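Letters on a Black Curtain: A Talk With a Maker of Paper Alphabets
June 9, 2021

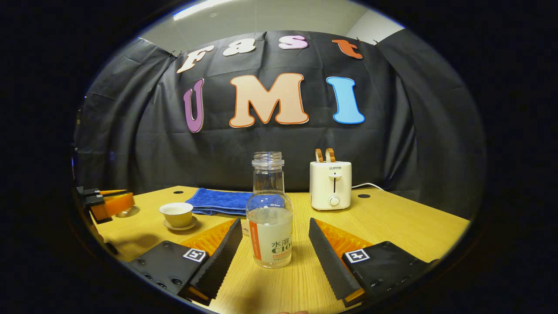 She had been cutting letters for years before it struck her that other people might want them, and when she tells the story she tends to begin in the middle, with a cup of tea in one hand and a pair of scissors still hooked over the thumb of the other. "I was making them for birthdays," she says. "Then the birthdays got bigger, and then a school asked, and I thought, well, I suppose this is what I do now!"

What she does, under the name Omholm, is cut big, friendly letters out of colored stock and help people hang them: in classrooms, in shop windows, on the black cloth curtains that so many workrooms seem to own. She has a great fondness for those curtains. A pale letter on a white wall disappears, she says, but put the same cream or pale pink against black cloth and it comes right up to meet you.

"People iron the curtain, and they fret over it," she says. "I tell them to leave it alone. A few folds are nice. You clip it at the top, it bunches a bit, you pin your letters and you go and have lunch."

Her opinions about color are firm, though she gives them kindly. She likes a border on some letters and none on others. An orange edge around a cream F, or around a big peach M, gives the eye somewhere to rest, and then a plain light blue I can stand next to it quite happily. She likes to mix her sizes too, with a smaller word on top and a larger one beneath, and she will tilt the first letter if the customer lets her. "Some of them won't hear of it. They get out the ruler. I had one lady in September who measured every gap, bless her, and it did look very smart, but it looked like a bank."

The first large order came from a stationery shop called Ravden, which wanted 238 letters and then, a few days later, rang to make it 252. She cut them all at the kitchen table over 8 long evenings, with the finished ones laid out along the hallway floor so that the whole family had to walk sideways to bed. She still sounds rather proud of it.

We talked for a good while about tables, which I hadn't expected. She feels that a word on a curtain wants something ordinary in front of it – a wooden tabletop, a drink bottle, a toaster with the toast sticking up. "You put out flowers and everybody stands back," she says. "You put out toast and they come over and talk to you. I would take a little cream toaster over a vase any day of the week." She doesn't mind if the cable shows, either, and she has never once asked a customer to tidy up before she came.

Pins are another matter. She buys them in boxes of 2000 from a supplier called Motirach, and she will not use tape on cloth, having lost a whole happy-anniversary to it one warm afternoon. Two pins for a narrow letter, she says, and as many as you like for an M, which has all those legs to look after. The lowercase s is her favorite to cut and the one she spoils most often.

I asked whether she keeps any of the letters once a display comes down. She laughed and took me to the hall cupboard, where they live in flat folders, sorted by color, with a good many vowels missing. Customers are welcome to send theirs back to be used again, and plenty do, with the pinholes showing. She cuts new ones to fill the gaps. When I left she was looking for an orange t, and had found three purple ones.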